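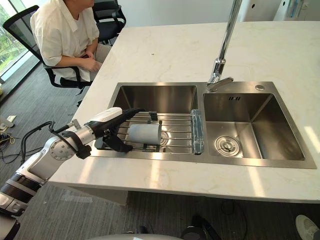 Plangate Shared Workshop: Kitchen Arm Build

Members of the Plangate workshop are building a robot for everyday kitchen work. Karthik Samarakoon leads the project. The gripper shown at the sink is used for cups on the wire rack.

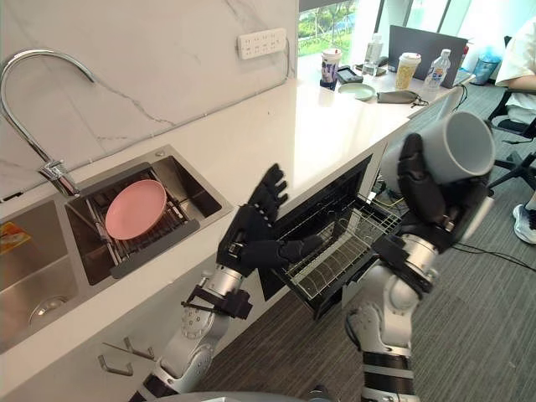 Software for the build, named Katberg, was written by members and has logged 1,297 trial runs. Current sessions concern mugs and the dishwasher drawer, with a multi-fingered hand on each arm. Visits may be arranged in December.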